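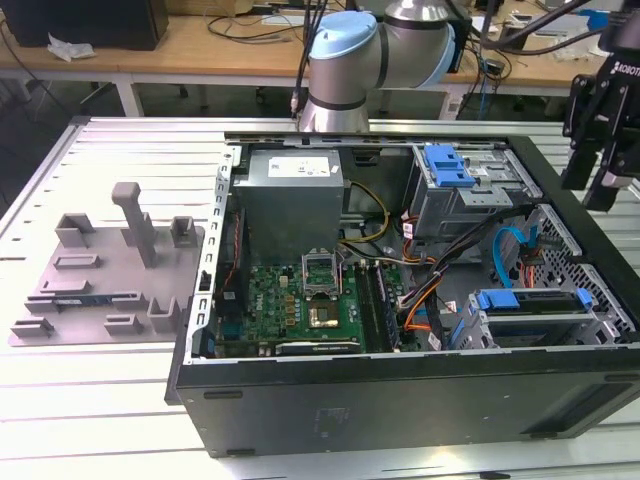

What an old office computer is still good for

The desktop towers that offices bought by the pallet load were built to be opened. Many of them come apart with no more than a thumb and one screwdriver, and for the people who take them in by the vanload that matters more than how fast they ever ran.

Prenum is a repair and recovery workshop on a trading estate, between a tile warehouse and a firm that services lifts. Last year it took in 1,523 desktop computers, most of them from schools, clinics and council departments. Of those, 697 went out again as working machines. The rest were stripped for parts, and what was left after that went to the metal merchant.

A tower is worked on lying down. The side panel comes off, the open side faces up and everything inside can be reached without the case rocking about. The order of work hardly changes. The drive comes out first and goes to be wiped or shredded, depending on what the previous owner has signed for. Memory is next, then any expansion cards, then the processor.

The processor takes the most care. On many boards it sits under a metal bracket held down by a lever. Lift the lever, swing the bracket up, and the chip can be picked out by its edges. On the sort of socket where the pins are on the board, one careless fingertip can bend them, and a board with bent pins is worth a good deal less than one without. Prenum fits a plastic cover over every empty socket before the board goes on the shelf.

Good office cases use coloured plastic for the parts you are meant to touch. Blue is common, and a blue latch or handle on a drive cage saves a lot of hunting for screws. The workshop likes these cases so much that it keeps spare latches in a drawer, as they go brittle with age and snap when forced.

Cables are the slow part. Power leads are often tucked behind the drive cages and tied there, and pulling on them does no good. They have to be followed back to the plug and released one at a time. The thin data cables are cheap to replace but are kept anyway, coiled and sorted by length.

Power supplies are tested and never opened. They can hold a charge after the mains lead has been pulled out, and the workshop's rule is that a faulty one goes straight into the scrap cage. A good one gets a sticker with the month of the test.

The money in all this is modest. A refurbished tower with a new solid-state drive sells for £105, with a keyboard and mouse thrown in. Buyers include a bookkeeping firm called Redon, which replaced all its desks' machines this way in March, and plenty of parents who come in with a school's list of requirements on their phone.

For anyone with an old tower under the stairs, the workshop's advice is short. Copy off what you want to keep. Leave the drive in if you would like it wiped for you, and bring the power lead if you can find it. The counter is open until four, and there is no charge for dropping off.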